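How to clear out and reset a small bathroom in one go

Posted 12/02/2026 in Home / Bathrooms

Quick one today, I have a ton of stuff half written and this is the one people keep asking for. It's the small bathroom reset. Not a remodel. Not a deep clean either, though there's some wiping. Just getting all the junk off the floor, paper where paper goes, and a room you can turn around in.

Mine is the downstairs one at the Park street place. Tile floor, white walls, one door that opens the wrong way. Took me an afternoon the first time. Now 80 minutes if the phone stays in the kitchen.

What you need

One cardboard box, medium. Open top, flaps folded down or cut off.
A trash bag.
Two old cloths, one for dry dust, one for wet.
A bucket.
Dish soap. Plain is fine.
A rubber glove or two.
Paper towels, a full roll. You will use more than you think.
Fresh toilet paper.
Small Phillips screwdriver, for holder screws.
Masking tape and a marker.

Total spend for me was nothing, had it all. If you're buying from zero it was 33 dollars last time I added it up for my sister, and that included a bucket she didn't need.

Before you start

Open the window or run the fan. Shut the pets out. Shoes with a grip, not socks, tile gets slick once you start with the water.

Then look at the floor. Anything on it that isn't bolted down is coming up. That includes the stuff behind the toilet. Especially that.

Step 1. Box goes in first

Put the box down against the wall, on the side you're NOT working on. If you're right handed you'll want it on the right, so you can drop things without turning. Everything that belongs somewhere else goes in the box. Don't walk it to the other room. Don't stop and decide. Box.

I used to carry things out one at a time and ended up reorganizing the hall closet for two hours with the bathroom still a mess. So, box.

Trash bag hangs on the doorknob. Empty cardboard tubes, dead bottles, the tag off the towel, all in there.

Step 2. Paper off the floor and off the tank

Paper first, before any water comes out. A roll that's been splashed is a roll you throw away. Gather up every roll in the room, paper towels and toilet paper both. Check each one. Swollen or stained at the bottom, toss. Dented but dry, keep.

Dry ones go out to the hall, or up on a shelf if you have a shelf. Not on the seat. Not on the edge of the sink either, I've lost two that way.

Keep one roll of paper towels with you for the job. Just the one.
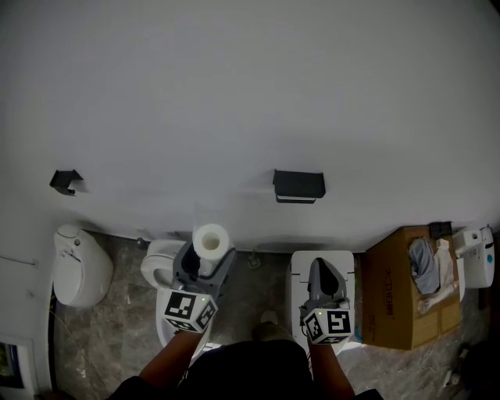 Tear off a stack of sheets now while your hands are dry, ten or twelve, and leave them somewhere you can reach. Trying to tear one off with wet gloves gets the whole roll wet and you're back to the start of this step.

Step 3. Walls and anything mounted

Top down. Always top down, dust falls.

Dry cloth over the walls first, then the top of each holder and bracket, then dispensers if you have them. The top of a dispenser is usually the dirtiest thing in the room. Go around buttons gently, damp cloth not dripping, and never spray straight at anything with a wire on it. Spray the cloth.

While you're there, wiggle the paper holder. If it moves, tighten it. Most of them have a tiny screw underneath, that's the set screw, a quarter turn is usually enough. If the whole plate is moving then the wall anchor is going. Don't keep cranking on it. Take the plate off, pull the old anchor, put a slightly fatter one in. Ten minutes.

Black metal holders show water spots. Wipe and then dry, in that order, or it looks worse than before.

Brackets that don't hold anything any more: decide. Either hang something on it or take it down and fill the holes. I had one that held a towel ring back when, and it sat there naked for four years catching sleeves.

Pictures come off the wall or up off the floor before water. Wipe the glass with the barely damp cloth, dry it, lean it out in the hall.

Step 4. Cords

Boring step, do it anyway. Any cable lying on a bathroom floor gets picked up, unplugged first. Dry hands. Follow it back to where it comes from, don't just yank. If it belongs to something you use every day, run it along the wall and up out of the wet zone. If you don't know what it belongs to, tape flag on it with a question mark and into the box it goes.

Cables running across a panel or along the wall: leave in place, dust with the dry cloth, that's all. If one looks cracked or chewed, stop and get someone who knows to look at it.

Step 5. Fixtures

Gloves on. Warm water and a squirt of soap in the bucket. I've tried the fancy ones, Drestamine bathroom foam for a while, it smelled good and that's about all I can say. Soap does it for the outside surfaces.

Order is:

Sink
Tank or flush button
Lid, top and under
Seat, top and under
Outside of the bowl, down to the floor
Inside of the bowl last

If you've got a urinal or any other wall fixture do it before the toilet. Rounded ones, go from the top rim down and get underneath the lip where it meets the wall. That's where the smell lives.

Use the torn sheets for the worst parts and the cloth for the rest. Sheets go in the trash bag, NOT down the toilet. Paper towels don't break up the way toilet paper does. I paid a plumber for that lesson.

New water when it goes gray. Don't push it.

Step 6. Floor

Move the box out now. You needed it till here, now it's in the way.

Sweep or vacuum, corners first. Hair collects in the corner by the door hinge and behind the bowl. Then wet cloth or mop, starting in the far corner and backing out the door.

Gray marble pattern tile hides dirt really well, which is nice all week and annoying on cleaning day. Get down low and look across it toward the light, you'll see the dull patches. Go over those twice. Grout lines get an old toothbrush and the same soapy water. No bleach on real stone. If you're not sure what you have treat it like real stone.

Let it dry before you put anything back. I know. Go have a coffee. A damp box bottom leaves a brown ring on the tile that is a pain to get off.

Step 7. Put back less than you took out

OK this is the part that makes the difference. Rules I use:

One roll on the holder, one spare within reach of someone sitting down. The rest of the pack lives in the hall.

Paper towels, one roll, off the floor. Stand it on the shelf or get a cheap upright holder, I have the Millerero one and it's heavy enough to tear one handed. If you've got no shelf, a hook and a loop of string through the cardboard core works fine. Looks a bit camp-site but fine.

No cloths left in heaps. Hang them or wash them. A crumpled cloth in a closed up bathroom will smell by the next day.

Nothing behind the toilet. Nothing at all, not even the brush if you can help it. Brush goes beside.

Nothing stacked in front of a dispenser or a button.

Step 8. Empty the box

Same day!! If you skip this you've just moved the mess to a box. Take it to the kitchen table and sort it in three: goes back to another room, goes in the wash, goes out. Mine usually has a couple of rags, a charger, somebodys hair clip, and a thing I don't recognize.

When it's empty flatten it and stick it behind the closet door for next time. I've been reusing the same one since March.

Things that went wrong for me

Started with the floor. Had to do the floor twice.

Put the new toilet paper roll on before wiping the holder. Soggy roll.

Used one cloth for everything. Don't. Toilet cloth is toilet cloth. Different color if you can.

Mopped with the box still in there, bottom went soft, picked it up and everything fell thru onto the wet tile.

Overfilled the bucket. Small room, nowhere to put your feet, you will kick it.

How often

Whole thing once a month. Steps 5 and 6 every week, takes me 20 minutes if the floor is clear. Paper check whenever you're in there anyway.

Couple of questions I got on the old version

Do I need to take the seat off? Once or twice a year, yes, the hinge area gets nasty. Two plastic nuts underneath. Otherwise no.

Wet mop or steam? Wet mop. Steam and old grout don't get along in my house.

What if there's no room for the box? Put it in the doorway, open side facing you. You'll be stepping over it, so use a low one.

Can I use the Turanance wipes instead of the cloth and bucket? Sure, for the weekly. For the monthly you'd go through a whole pack and they leave streaks on the black metal.

Next up is the hall closet, same method, bigger box. Have to go pick up the car.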